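4.3 Setting the zero pose and checking both grippers

Do this after you have installed the Lutgate control service (section 4.1) and given each gripper unit its ID (section 4.2). You need to repeat it whenever a unit is swapped, after a firmware update, or if the jaw position in the viewer no longer matches the real jaws.

Before you start

Stop any recording that is still running. The service will not write a new zero while a session is open, and the error it returns (E72) does not say so clearly.

Clear the work area between the two units. Keep the table covering on if you plan to record with it on, as the table plane is measured in the same pass.

CAUTION: Keep fingers and sleeves away from the jaws from step 3 until step 6 is finished. The jaws close at full speed on the first command.

Procedure

1. Open the Lutgate console and select Devices. Both units should be listed as "left" and "right" with the state "ready". If only one appears, go back to section 4.2.

2. Hold the units over the table with the jaws pointing forward and away from you. Both must be inside the view of the head camera. Part of a housing may fall outside the picture, but the jaws must not.

3. Select Calibrate, then Open Both. Wait until the jaws stop moving.

4. Compare your camera view with the picture below. The jaws should be fully open and empty, with clear table between them.

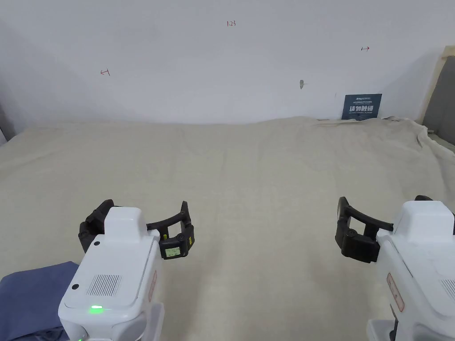
Figure 4-2. Head camera view at step 4, both jaws open.

5. Select Write Zero. The encoder count for each jaw is saved as the open position. On a unit with default gearing, the closed position should then read 1,834 when you select Close Both. A reading that is off by more than 3 means the zero was taken before the jaws had stopped. Go back to step 3.

6. Select Open Both again and check that the count returns to 0 on each side.

7. Select Fit Table. The perception module looks for the largest flat surface in view and draws a grid over it. Accept the result if the grid lies flat on the area where you will be working.

Note: Ridges in a cloth toward the back of the table do not usually spoil the fit. The module drops points that sit well above the plane. If the grid tilts, smooth the middle of the cloth and select Fit Table again.

Note: The wall behind the table is not part of the fit. Handwritten marks or signs there can stay where they are, but do not move them between sessions if you use the visual tracker – it picks up fixed features in the background and will report a jump.

8. Select Save Profile and give the profile a name. Profiles are stored per station, so a profile made at one table should not be loaded at another.

If the sides are reversed

If the left jaw moves when you command the right one, the IDs are swapped. Do not fix this by renaming the units in the viewer, which changes the labels only. Open station.conf, exchange the two values under gripper_id, and restart the service. Then repeat this section from step 1.

Changes in this section, 2021-06-11: step 6 added; limit in step 5 corrected (M. Marciniak).

Next: 4.4 Loading a motion plan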